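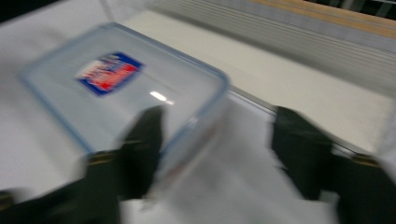 Sample storage, dry goods bench
Entry of 06/07/2025, A. Mudaliar

Work continued on the selection of lidded containers for the Plokgate store. The present stock of bags and tins is to be withdrawn, following the weevil problem recorded in February. The requirement is for 208 containers of one pattern, so that lids may be exchanged freely between shelves.

The type under review is a clear plastic food box with a clip-down lid. The maker's label is still on the lid. Labels are to be removed before issue, and any adhesive left behind should be taken off with warm soapy water only. Solvent must not be used on the plastic.
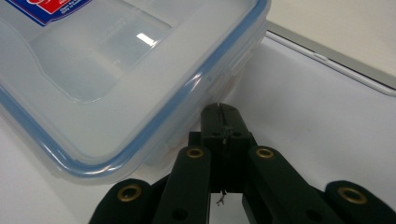 Container on the white bench, lid fitted. Blue rim at the corner; clip flap hanging at the side.

The corners are the point of interest. On the Clundell boxes tried earlier, flour collected at each corner and the lid no longer sat level. Colleagues are asked to wipe the rim before closing — a dry cloth is sufficient — and to press the lid down at the corners before fastening the clips.

Weighing: dry rice, 828 g, to be left closed for 2 weeks on the lower shelf and weighed again. A second box with 155 g of milk powder is to stand beside it. Neither is to be opened in the meantime.

Outstanding: price from Gounder for the full quantity; shelf height at Plokgate to be measured with the clips open.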